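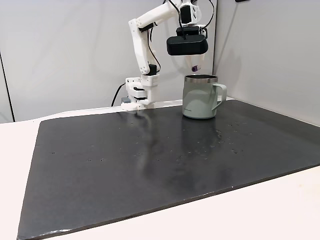 January, evening, shop.

Elbow backlash again. With the arm held out at full reach I can rock the wrist by hand and the elbow motor reports no movement until the link has swung a fair way. Pulled the joint apart. The horn screws were tight. The play is in the printed pocket where the motor seats, which has opened up on the loaded side. Shimmed it with two strips of aluminum tape and put it back together. Better. The pocket needs to be redrawn with a thicker wall and printed on its side so the layers don't run along the load. Bram Claeys says he can run it at his place on the bigger bed if I get him the file this week.

While it was apart I looked at the lower link. No cracks at the holes. The row down the side was meant for cable ties and I have still not used it for that. The cables hang off the upper joint and come down beside the link however they like. On the long reaches they pull tight a little before the elbow hits its limit. Made a note to add slack at the elbow and tie the rest down. I made the same note in the fall.

Homing took three tries. The shoulder offset had shifted, probably when I had the base off to vacuum. I zeroed it against the square, saved, power cycled, checked again. The encoder count at rest is now 1,017 and it came back to the same number after each restart, so I wrote it on the tape on the power supply. The old number on the tape was crossed out already. I should keep these in a file.

Mug test after supper. The green camp mug is the target for now: slight taper, steel rim, handle to the right. Two approaches to compare. Side grasp on the body, and top grasp with one finger inside the rim. Side grasp is easier on the fingers but it needs the wrist low, and at that height the forearm wants to be where the handle is if the mug is turned the wrong way. Top grasp doesn't care much about the handle, but the finger has to come down inside the rim with little clearance and any error at the elbow shows up there first.

Ran the top grasp 8 times with the mug in the same place. Results:

Lifted and held: 4
Finger landed on the rim: 2
Closed early, missed: 1
Lifted, slipped on the way up: 1

Both rim hits were off in the same direction, toward the base. That agrees with the arm sagging at the elbow. I added a small correction to the approach height and did not rerun the set, because changing it in the middle makes the numbers useless. New set tomorrow with the correction in from the start.

The slip was the fingertip. Purple is the softer filament from Tolentino and it grips steel well enough when it is clean. Wiped it with alcohol. There were water drops on the mat by then too, and I should have dried it before starting. Next time, dry mat, dry mug, wiped tips, in that order, and write down that I did it.

The gripper housing is still too heavy. It is the biggest thing on the arm and it sits at the far end, where every gram costs the most. Lorna Layug looked at the drawing last month and said to hollow the back half and move the board down to the base. I argued with her then about cable length. After tonight I think she is right, and the sag is mostly my doing. The Vorkell board has mounting holes that nearly line up with the base blocks. I would need to drill one new hole and run a longer lead through the wrist. Half a day if nothing goes wrong.

Mat is holding up. The front edge is scuffed where I lean on it. It shines more than I would like under the overhead light, and if I ever go back to finding the mug by camera that will be a problem. Flat black rubber would be better. The supply place in Vasville has it by the foot.

The base did not creep during the set. I put a pencil tick on the table at the rear before the first run and it was still lined up after the last one. The slotted blocks run cooler than the old closed ones as well, going by hand only. The power cable still goes out behind and down the wall, and I would like it on a proper strain relief before anyone trips on it.

Left to do:

Redraw elbow pocket, send to Bram
Tie down cables, slack at elbow
Rerun top grasp with height correction
Side grasp, same count, handle right, then handle toward base
Weigh gripper housing before cutting anything
Ask Lorna if she still has the connectors left over from the Prorkcombe build

Shut the supply off at 11:40. Shoulder motor warm, elbow warm, wrist cold.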